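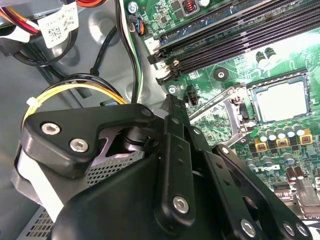

The Second Life of the Office Desktop

Most of the computers that reach Jeferson Brandão's shop in Taltbridge still work. They are office desktops, bought in batches and replaced in batches, and they arrive stacked on a pallet with the power cords in a separate box. In June he took in 72 of them from an insurance office on Dalgleish Street.

Brandão opens every case before he plugs anything in. The side panel comes off and he goes after the dust first, with a soft brush and a small vacuum. Grilles clog worst. On machines that sat on carpet, the lint can be packed hard enough to peel away in a sheet.

Next he looks at the wiring. Factory cables are usually tied down well, but a machine that has been repaired once or twice tends to have a loop hanging where it shouldn't.

"I don't cut anything until I know where it goes," he says. He leaves the labels on the cables, too, even the ones too small to read without a magnifier.

Memory gets pulled and reseated one stick at a time. If the processor cooler has been on for years, he takes it off, wipes away the old paste and puts on new. Then the motherboard battery is swapped. A full job takes him more than 40 minutes, and he does it standing up.

Some machines don't make it. Those go on the back shelf for parts, and the bare steel cases are sent to the scrap yard in Storulley when the shelf is full.

The rest are sold from the front counter with a new drive and a three-month guarantee. Buyers are mostly parents and people who do their own bookkeeping. Brandão keeps 2 finished machines running by the window so customers can sit down and try them.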